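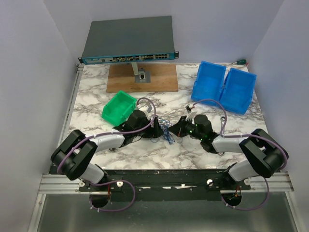

3.2 Bench setup before patching

1. Set the switch on its stand with the port bezel facing forward. Leave both mounting ears attached.
2. Check that the base plate sits flat on the board — it must not rock when a plug is pressed in.
3. Sort patch cords and small hardware into separate bins.
4. Connect one cord at a time until the latch clicks.

Note: Keep 80 mm clear behind the switch for airflow.

CAUTION: Do not lift the switch by its cords. Disconnect power before removing the ears.

Continue with 3.3, Labeling.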